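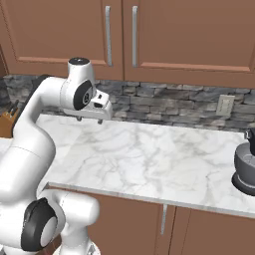 Kitchen sim task — arm won't commit to the pick

tesfa_k
Robotics club, Ulcombe. We're doing the sim round of the Soltero challenge, due in December. Policy trained on 300 demos, reaches over the counter fine, then just hovers with the fingers open. Ran it 100 times last night, 7 picks. Loss curve looks great. Anyone??

mudbucket
what's your action space, joint or end effector

tesfa_k
end effector deltas. Gripper is one extra number, open/close

mudbucket
classic. demos have pauses before the close, right? it learned the pause. trim the idle frames

gantry_girl
Disagree, or at least check other stuff first. We trimmed ours and it got worse, started closing in mid air. How far back on the counter are you spawning the objects? If it's right up by the backsplash the arm is nearly straight and you lose wrist angles

tesfa_k
Pretty far back. Spawn zone is the whole clear stretch left of the mixer. Haven't plotted where the 7 landed, will do

mudbucket
reach isn't it. he said it gets there fine. Getting there is not the problem

gantry_girl
getting there at one angle is fine. getting DOWN from there is different. Plot it

AbrehetG
Abrehet Gebru, I mentor the Amside team. You may both be right, we had both. Two checks, ten minutes each:
Replay a demo open loop. If the replay fails too, it's your controller or limits and no amount of training helps.
Then print the raw gripper output while it hovers. Ours was sitting just under the threshold forever.

tesfa_k
ok replay works!! so not limits. gripper output stuck at .46, threshold is .5 lol

mudbucket
told you. pauses

gantry_girl
replay of WHICH demo tho. near or far

tesfa_k
...near. doing a far one now

tesfa_k
far one missed by a bit. Ugh. So both

AbrehetG
Trim the pauses but keep a few frames before the close, dont cut to zero. And record more demos at the back. Don't just lower the threshold, the judges change the objects

tesfa_k
Trimming now, went from 2,410 frames to way less on the first batch. Retraining overnight, lab closes at 9 so will post numbers tmrw

mudbucket
still say lower the threshold too, its free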